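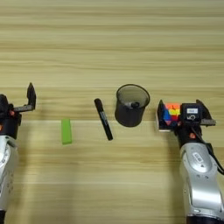 Light wood tabletop with a horizontal grain.

Sistdale tabletop plant changes finish schedule

10/09/2025

Clonisik will move its solid wood tabletops from a lacquer finish to a hardwax oil finish at the Sistdale plant, the company said on Wednesday. The change applies first to the Cilis line of desks and dining tables and will be extended to the Zawadzka line in December.

Under the new schedule, each top is sanded in 3 passes, dusted, and given two thin coats of oil. Panels rest flat on racks for 4 days between the second coat and packing. The lacquer process took less time but required a spray booth and a separate extraction system, both of which are due for replacement.

Oil leaves the grain open to the touch and can be repaired in small areas. A scratched lacquer top normally has to be stripped and recoated across its full surface. Oiled wood is less resistant to standing water, and the company's care sheet now tells owners to wipe up spills promptly and to recoat the surface once a year.

The plant finishes over 2,000 tops a month. Output is expected to drop during the changeover, while additional racking is installed in the east hall. Orders already confirmed will be delivered with the original lacquer finish unless the customer asks for the new one.

Retailers will receive a sample set of oiled offcuts, along with a revised color card. Pale tones shift slightly warmer under oil, and the card replaces the one issued with the previous catalog. Prices for the Cilis line are unchanged. Zawadzka prices will be published with the winter list.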